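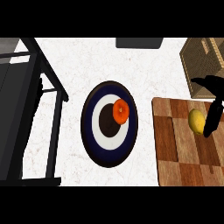

Plan de travail Jilteseck effet marbre : sept mois plus tard, je reste partagé

Publié le 22 août 2023

Le vendeur m'avait promis un revêtement « que vous ne verrez plus au bout d'une semaine, tellement vous l'aurez oublié ». Je l'ai vu tous les jours depuis janvier. C'est peut-être mon problème, je suis du genre à passer la main sur les surfaces et à me pencher pour regarder les reflets, mais à 330 euros le kit j'estime en avoir le droit.

Le produit, donc. Jilteseck vend des plaques adhésives rigides à coller par-dessus un plan de travail existant, sans dépose. Décor marbre blanc, veinage gris et beige très clair, finition satinée. Trois plaques dans le carton, un rouleau de chant assorti, une raclette, un tube de mastic et une notice de quatre pages dont deux sont consacrées à la garantie. J'ai commandé chez Stoterside, qui était moins cher que le site de la marque et qui a livré avec huit jours de retard, sans un mot d'explication. Un coin était écrasé. On m'a proposé un bon d'achat, j'ai préféré une plaque neuve, il a fallu insister.

La pose

La notice annonce une après-midi. J'y ai passé un week-end entier. Le dégraissage est expédié en une ligne alors qu'il conditionne tout le reste : j'ai nettoyé deux fois, poncé légèrement, nettoyé encore. La découpe autour de l'évier se fait au cutter selon Jilteseck. Au cutter, j'ai obtenu un bord en dents de scie, repris ensuite à la lime pendant une bonne heure. Avec une scie sauteuse et une lame fine, la deuxième plaque s'est très bien passée. Pourquoi ne pas l'écrire ?

Le chant, lui, est franchement mauvais. Il est un ton plus jaune que les plaques et il rebique dans les angles. J'ai fini par le remplacer par un profilé aluminium de chez Drirkel, acheté à part, et je ne connais aucun acheteur raisonnable qui s'en contenterait tel qu'il sort du carton.

L'aspect

De loin, c'est réussi, je le reconnais sans me faire prier. Le veinage est discret, assez irrégulier pour ne pas crier au faux. De près, on remarque que le dessin se répète d'une plaque à l'autre, et la fiche produit n'en parle pas. Si vous posez deux plaques bout à bout, tournez-en une de 180 degrés, vous gagnerez beaucoup. Le raccord reste visible en lumière rasante -- le matin, chez moi, il se voit depuis le couloir.

La résistance

La marque parle d'une surface testée sur 3 000 cycles de nettoyage. Quel nettoyage, avec quelle éponge, quelle pression ? J'ai écrit au service client pour le savoir. On m'a répondu avec un lien vers la page où figurait déjà le chiffre.

Dans l'usage, le café part sans trace, la sauce tomate aussi. Le curcuma a laissé une ombre qui a mis trois semaines à s'effacer. Les rayures sont rares, mais un bol en grès traîné un peu vite en a fait une de la longueur d'un doigt, et elle accroche la saleté. Pour la chaleur, la notice fixe la limite à 100 degrés, ce qui interdit tout bonnement d'y poser une casserole. Je mets un dessous de plat et je râle.

Côté humidité, rien à signaler autour de l'évier, à condition de refaire le joint. Le mastic fourni s'est décollé au bout de quelque 38 jours. Celui que j'ai mis ensuite, un silicone sanitaire ordinaire, tient toujours.

Et les autres ?

J'avais hésité avec le kit Eynon, plus cher, que j'ai pu voir posé dans une location de vacances. Le toucher est plus froid, le chant est de la bonne couleur, le décor nettement plus chargé. Je l'ai trouvé un peu tape-à-l'œil, question de goût. Je ne peux rien dire de sa tenue dans le temps, je n'y ai passé que quelques jours. Les avis en ligne, eux, sont presque tous rédigés dans le mois qui suit l'achat et ne m'ont servi à rien.

Ce que j'en retiens

Pour : le prix face à un vrai remplacement, l'effet à distance, l'entretien courant.

Contre : le chant, le mastic, une notice qui passe sur les étapes pénibles, le motif répété, la limite de température.

Note : 3 sur 5. J'aurais mis 2 avec le chant d'origine. Pour un studio en location ou une buanderie, je rachèterais sans doute. Pour une cuisine où l'on cuisine vraiment tous les jours, j'attendrais de pouvoir payer du stratifié neuf, posé par quelqu'un d'autre.

Mise à jour : une bulle est apparue près de la plaque de cuisson, grosse comme une pièce de deux euros. Elle ne bouge pas pour l'instant. J'ai envoyé une demande de garantie à Jilteseck et je complèterai cet avis quand j'aurai leur réponse.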